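Slotted box with a red block: looking for opinions on the top
Forum: Small Woodwork and Toys
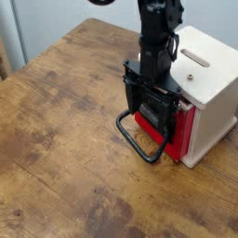

White box with the slot in the top, red block at the front left.

ysaline_b wrote:
Good evening to all. I hope this is the right section for my question. I am making boxes with a slot for the play corner in our parish hall, where parents come with small children in the morning. The one in the photo is painted plywood with a flat top, and the slot in the top is a long oval. I put it on a diagonal because I find it prettier this way, and because I wanted to leave some flat surface on two corners where a child can rest a hand.

Now I must make 2 more before the end of May, and I would like your opinion before I cut the wood. Is a diagonal slot a bad idea for small children? My colleague Sandrine Baudry says that they will not understand it and that the slot must be parallel to the edge. I am not convinced. Also, which paint do you use for the white? I have used one coat of Riredo satin and I am not fully happy with it.

Thank you in advance.
Ysaline Boyer

rcaron wrote:
Nice box. I like the visible panel edges. Many people here would fill them and sand for three evenings, and then the box looks like plastic.

On the slot I agree with your colleague. When I made one for my nephew, I also put it at an angle, and he turned the whole box until the slot was straight in front of him. Every time. After one week the paint on the bottom was finished. With a straight slot the box stays in its place.

ludi_picard wrote:
I don't agree with Romain. If the child turns the box, he has solved the problem, no? I have worked in a nursery for ten years and the toys that stay interesting are those which ask for a little work. A straight slot is good in the beginning, then they are bored with it.

But Ysaline, how old are the children? It changes everything. For the youngest I would make a round hole and no slot at all.

rcaron wrote:
Ludivine, he was turning it by pushing it across my table. You did not see my table.

ysaline_b wrote:
The youngest is a little more than one year, the biggest are four. It is a wide range, I know. The table of the hall is old wood and already very worn, so I am not afraid for it.

Maybe I can make one box with the diagonal and one with the straight slot, and see which one they take first?

armelle.f wrote:
Yes, do this. It costs you nothing more.

I want to speak about the lid, because everybody speaks only about the slot. On your photo the top comes out a bit over the side where the red block is. Is it glued, or can you lift it? If it is glued, how do you take out the pieces when one is stuck? I had this problem with a letter box made from a Pillico kit. A child put a spoon in it and we had to break the back.

For the overhang, please round the edge with sandpaper, also underneath. Children lift a box by the lid, always. Start with 120 and finish with 240.

ysaline_b wrote:
Armelle, the lid is glued on this one. I understand now that it was not very clever. For the next ones I think of 4 small screws from the top, with the heads sunk into the wood. Would you put magnets instead?

armelle.f wrote:
No magnets in a toy for children of one year, please. Screws are very good. Drill the holes before, otherwise the plywood opens at the edge.

gatti_fan wrote:
For the paint: two thin coats, with a light sanding between them, and leave it to dry for longer than what is written on the can. I use the Gatti water-based in white. It is more expensive than Riredo but it covers the grain better. Check that the can says it is suitable for toys, not all the whites are.

How did you get this red on the block? It has a little shine which I like very much. Mine become always dull.

ysaline_b wrote:
The red is from a small pot of Valtemik gloss that my father had left in the garage. I don't know if it is still sold. I applied it with a foam roller, very little paint at a time.

ludi_picard wrote:
If the pot is old, I would not give this block to a child who puts everything in his mouth. Old gloss paint can contain things we don't want. Keep it as your model and paint the others with a new one.

rcaron wrote:
For once I agree with Ludivine.

ysaline_b wrote:
You are right, and I should have thought of it. I will make new blocks with a paint that is marked for toys, and the red one stays at home on my shelf.

So the plan is: one diagonal, one straight, lid with screws, rounded edges. I will buy the Gatti and write here again when the children have tried both. Thank you to everybody, also to Romain and his table.

armelle.f wrote:
Tell us also how the screws hold. And take a photo of the underside of the lid, I would like to see it.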